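Notes from the Zakwood visit, 4 December 2022

Zakwood opened its training rooms for the day and I went along for the session on working rules for hand-held grippers. The rules fit on two sheets, taken from an older Pramano draft. Jaws are opened fully before each garment. Finger pads are wiped at the start of a shift and checked for wear. Cables stay clear of the cloth.
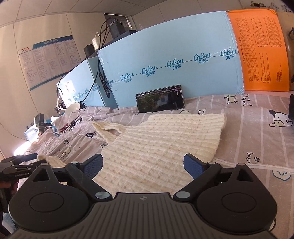 Knitwear has its own paragraph. Openwork snags easily, so operators are told to take hold of a rib or a hem and lift slowly – no dragging. A recording with a snag in it is kept but marked, and the log we were shown had 145 marked out of 3,303.

I asked who checks the marking. A second operator does, on a different day. Bondach does it the same way, apparently. The sheets are due for revision in March. Parking was at the rear, and the tea ran out by eleven.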